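Pre-Run Software Checklist, Memory Module Cell, with Comments
Girnside bench, September revision. Kept by Elikem Sarpong, with remarks from Haf Ellis where marked HE.

Please go through these in order before you let the planner move anything, and do write in the comments, even if all you have to say is that it went fine. I read every one of them over my morning coffee, and a good half of this sheet came from somebody's scribble.

1. Software build on the controller matches the build on the planning machine. OK
Comment: Both on Prothero 37. If they differ, stop there and update the older one, however tempting it is to try just one cycle first.

2. Protective stop tested from the pendant and from the planner window. OK
Comment: Two separate tests, please, and reset fully in between.

3. Collision model loaded, with the computer case lying on its side and its side panel off. OK
Comment: Check that the drive cage and the power supply are both in the model. The old Dalside file had the cage and left out the power supply, and we lost an afternoon to that one.

4. Speed limit near the memory slots set to 20 mm per second. OK
Comment (HE): I would happily go lower while the new force settings are bedding in.

5. Module held level before the insertion routine is called. OK

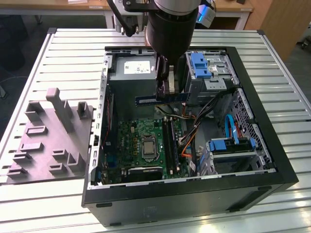
What should the software do if the force reading climbs before the module is seated?
It should stop pushing, back off 5 mm along the same line it came in on, and ask for a fresh slot estimate. One retry is allowed, and after that it has to hold and wait for a person.

6. Force log recording, and the disk has room for it. OK
Comment: The log keeps the last 2,000 cycles and then starts writing over itself, so copy off anything you want to keep.

7. Slot estimate compared with the taught position. SEE COMMENT
Comment (HE): Agreed nicely on the near slot, less so on the far one. I reran the hand-eye calibration and it came back into tolerance, but I'd like somebody else to repeat it before we sign this line.

8. Loose cables treated as keep-out space. OK
Comment: The planner thinks of a cable as a fixed lump, bless it, and real cables shift whenever a case is swapped. Take a new scan after every swap.

9. Wrist rotation limits checked against the arm's own cable. OK
Comment: Jog it slowly to both ends in simulation first, then on the real arm with your hand near the stop.
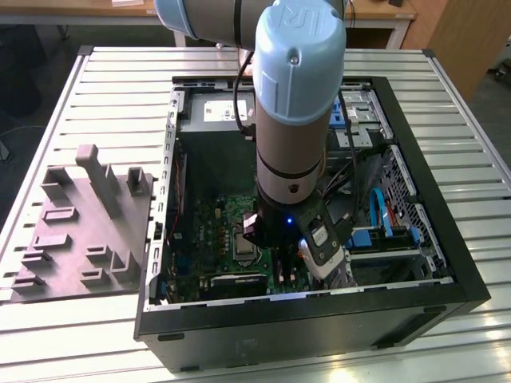

Item 9: UR arm over the open case, gripper just above the motherboard.

10. Fixture plate frame loaded under the right name. OK
Comment: Kendville's plate file has nearly the same name as ours. Read it twice!

11. Recovery routine run from a paused state. NOT DONE
Comment: Ran out of time, and I would much sooner leave it open than tick it on a hunch. Haf has kindly offered to take it first thing tomorrow.

Result: fine for supervised runs at reduced speed. Items 7 and 11 stay open, so no unattended cycles yet.

Contact: Elikem Sarpong, Girnside automation bench | Copyright Girnside | Back to top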